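Ticket 1160: Gripper closes late when teaching by remote control
Opened by: Masanobu Nakajima, Kirkport site
Product: Stekano hand controller, connected to Haltisska recording software
Status: Waiting for customer

Masanobu Nakajima, 9:10
Hello. We are recording demonstrations for a task with a tote bag on a table. The operator moves the arm with the hand controller and the software saves the arm positions together with the pictures of the wrist camera and the fixed camera. In the replay, the fingers close later than the operator pressed the trigger. During the teaching itself I do not feel any delay, so I did not notice it until I had 77 episodes.

I already tried these steps:
- restarted the controller and the recording computer
- changed the USB cable
- calibrated the trigger again, open and closed position

The result is the same after each one.

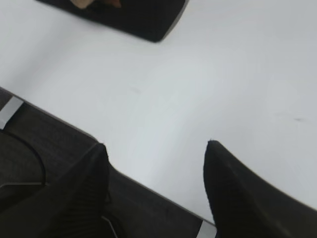 The delay is not constant. In episode 12 I measured 200 ms between the trigger value and the finger value, and in episode 31 it was 389 ms. The arm joints do not have this problem, they follow the controller well. I would like to know if the old episodes can be corrected or if I must record them again.

Mbwambo support, 10:25
Thank you for the clear report. Please open the recorder settings and tell us which clock is selected for the gripper channel. Please also send one still from the fixed camera, so we can check that this stream opens correctly on our side.

Masanobu Nakajima, 11:40
The gripper channel is set to "arrival time". The arm and both cameras are set to "device time". I did not change this by myself, maybe it came with the update in May. The still is attached.
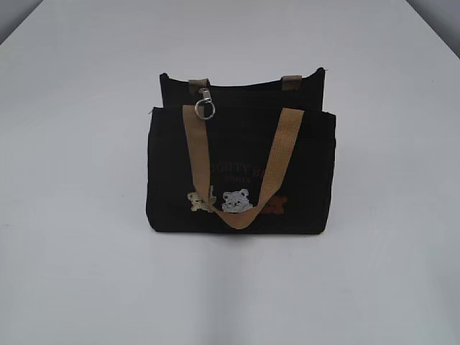
Attachment 1: fixed camera, black tote bag on the table, front side with the bears.

Mbwambo support, 13:05
The still opens well. Please set the gripper channel to "device time" too, record three short episodes and compare the trigger with the fingers again. Do not delete the old episodes. If the raw log was saved with them, the device time is inside and we can rebuild the gripper channel.

Masanobu Nakajima, 14:50
I changed the setting and recorded three episodes. In all three the finger value now follows the trigger without a delay that I can see in the plot. The raw log exists for the old episodes, except the first four, which I will record again. Please send me the instructions for the rebuild, and keep the ticket open until I have tested it.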